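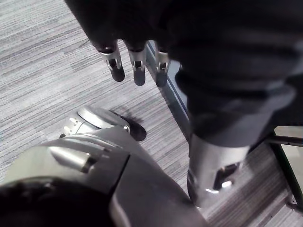 La mano de tres dedos y un pie, sobre la moqueta del taller.

Humanoide casero en taller compartido: manos, fundas y cables
Foro Kuvdale > Proyectos de usuarios

grostell_91
06/07/2021

¡Buenas a todos! Por fin abro hilo propio. Llevo desde junio con las manos de este bicho y estoy disfrutando como un crío. Las articulaciones de los dedos van en metal plateado y las puntas en negro, redondeadas. Los brazos los he vestido con tela negra porque las carcasas que imprimí al principio sonaban a maraca en cada giro. El control es una placa Hullov y el firmware lo he escrito yo: 1681 líneas, casi todas para que los dedos cierren a la vez (y todavía no me convence el anular, o lo que sería el anular).

¿Opiniones sobre la tela? Admito de todo.

tornillo_pasado
¡Qué maravilla! Me encantan los pies con esas rejillas laterales. A la tela le veo un pero: el calor. Yo en el mío la quité a las dos semanas, los servos de la muñeca se me ponían a 8 grados más que al aire.

heydari_fan
No estoy de acuerdo con tornillo. Depende muchísimo del tejido. Con una malla fina yo no noté diferencia y ganas un montón en silencio. Además la tela se lava y el plástico rayado se queda rayado.

tornillo_pasado
Malla fina, vale. Pero lo que lleva él hace pliegues, y un pliegue al lado de una articulación acaba pillado. Lo digo con cariño y con dos mangas rotas en el cajón.

grostell_91
Lo de los pliegues me lo apunto, voy a probar a coser una pinza por dentro. Sigo con la parte del cableado, que es donde ando ahora.

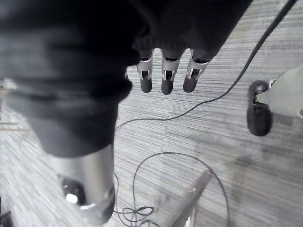
El cableado me tiene entretenidísimo. La idea es sacar alimentación y datos por separado y que nada quede tirante cuando el brazo baje del todo. De momento los cables finos van sueltos por la moqueta, uno cruzando en diagonal y otro en bucles que ya se ha hecho su nudito junto al cilindro plateado. Quiero pasarlo todo a una sola manguera trenzada de hasta 2 metros. ¿Alguien ha usado las de Heydari?

pinza_y_media
Yo, y repetiría. Flexibles y no se deshilachan al cortarlas. Pero deshaz ese nudo antes de mover nada, por favor, que me duele verlo.

heydari_fan
A mí me parece pronto para la manguera. Mientras sigas cambiando cosas, velcro y listo. Luego toca abrirla entera por un conector.

grostell_91
Velcro entonces, y la manguera cuando cierre la muñeca. ¡Gracias! Esta noche le meto mano al anular y subo los valores de cierre.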